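From: Carmela Cuesta
To: Funutham Parents and Mature Students list
Subject: Re: Picking between Brodau and Plindstead for nursing
Date: February 2026

Hello all,

Replying on the list as a couple of people have asked me the same thing privately.

> My daughter has offers for the Bachelor of Nursing at Brodau and at
> Plindstead and has to accept one of them soon. We live out past
> Funutham so she will have to move either way. The websites say much the
> same thing. Has anyone had a kid at either, or been there themselves?
> Mainly want to know about placements, housing and whether the first
> year is manageable with a part-time job. Also someone mentioned the
> Aguirre college diploma as a way in. Is that worth looking at?

I did the first two years at Plindstead as a mature student and then transferred to Brodau when my husband's work moved, so I have seen both. My son is now in second year at Brodau, in a different faculty. Things may have changed at Plindstead since I left, so check anything important with the student centre.

Placements first. At Plindstead you are given your placement and that is that. Most of mine were at the hospital across the road from campus, and one block was at an aged care home that needed a bus and a long walk. At Brodau you rank your preferences in an online form and they try to give you one of your top choices. In practice the students who put down a country placement nearly always got it and the ones who wanted the big city hospital often didn't. My country block was eight weeks and it was the best part of the degree for me. You do have to pay your own way there and claim it back afterwards, and the claim took until the next semester to come through. I would put $1000 aside for that before second year starts if she can manage it.

Both want the immunisation record, the police check and the first aid certificate before they will let you go on any placement. Start the immunisations now. The hepatitis B course takes months, and two people in my tutorial group missed their first block waiting on it.

On housing, Plindstead has its own residence on campus. It is plain but the rooms have heating that works and there is a shared kitchen on each floor. You have to apply by the end of January for first semester, so she would now be on the waiting list, though people do drop out in the first fortnight and rooms come up. Brodau closed its older residence and the newer one is dear. Most students there share a house in the streets behind the library or out along the tram line.
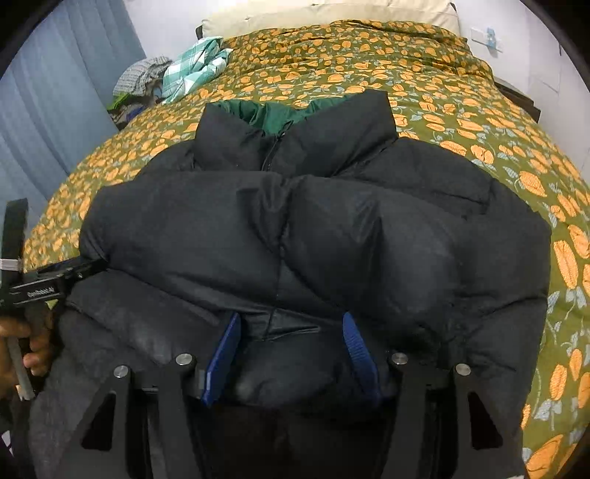
If she goes for a share house, get her to read the lease all the way through and check whether it covers the full year or only the teaching weeks. My son's first place was advertised as furnished and had a table and not much else. The student union at Brodau will look over a lease for free if you book in.

As for working, first year is manageable with a part-time job as long as it is evenings or weekends. Anatomy is the subject that catches people. At both places there is a lab class every week and you can't miss more than one without a medical certificate. I worked two shifts a week at a chemist and passed everything, but I dropped to one shift when exams came up. Once placements start it is a different matter. You are doing full-time hours on a rotating roster and most employers won't work around that. Ask about the bursary at Brodau, which you apply for through the faculty office and not through the main scholarships page. It is easy to miss.

The Aguirre diploma is a reasonable way in for someone who doesn't have the marks, but your daughter already has two offers so I don't see the point of it for her. For others reading, it gets you credit for part of first year at Plindstead. Brodau gives less credit and wants to see the unit outlines. Keep copies of them. When I transferred I had to hunt down six from my first year and the school office had already taken the old ones off the website.

If it were me choosing again I would take Brodau for the placements and put up with the rent. If she is nervous about leaving home, Plindstead is smaller and the tutors knew us all by name by the middle of first semester. The open evening at Plindstead is worth the drive if they are still running it. Talk to the students on the desk and not only the staff.

One other thing, the uniform shop at Brodau runs out of the common sizes every year. Order early. Second-hand tunics get sold on the noticeboard outside the skills lab and they are fine.

Happy to answer more, on or off the list.

Carmela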